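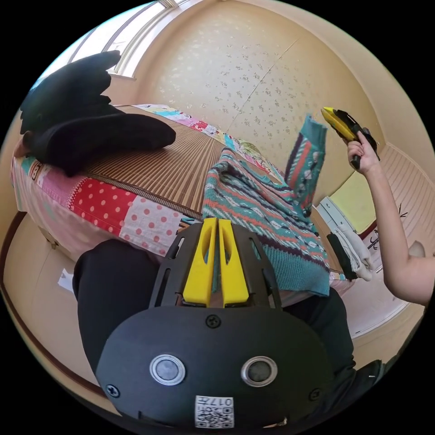 Home | Files | Issues | Wiki

# boslow-sales

Monthly car sales by model, SUVs and saloons, scraped from dealer lists. 727 models, 15 makes. One CSV per month, last pull Saturday, March 19, 2022.

Columns: make, model, body, month, sold, discount. Discount is the advertised one, not what people paid. Blank = dealer didnt say.

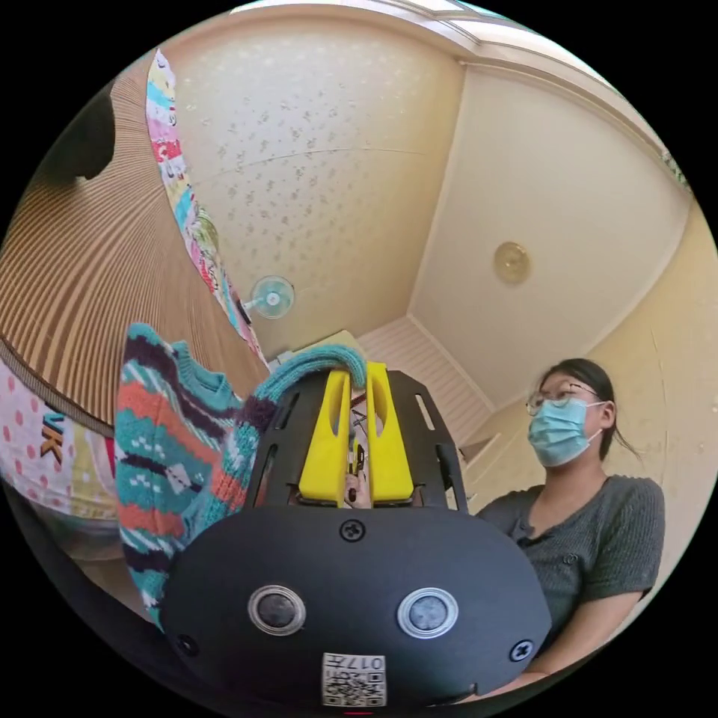

Are used cars included?

Only new registrations are in the main files. Ex-demo cars sit in demo.csv, 953 rows, not cleaned yet.

Known problems:

- Tuvero counts crossovers as estates up to July, left as is
- 28 Lakadar rows have the wrong month, flagged in notes
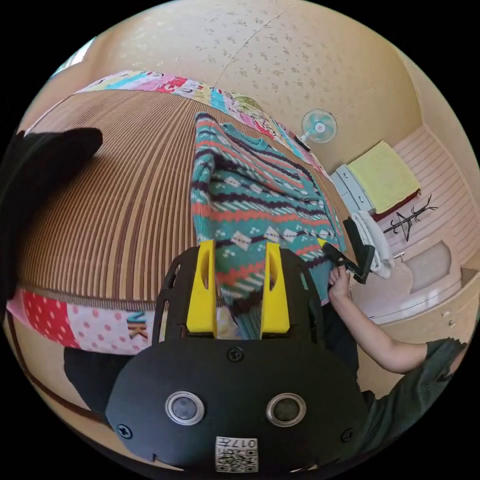

- Vasconcelos hybrids are listed twice in places, once per engine. Run dedupe.py first

Will fix teh hybrids when I get a minute. Pull requests fine, small ones please.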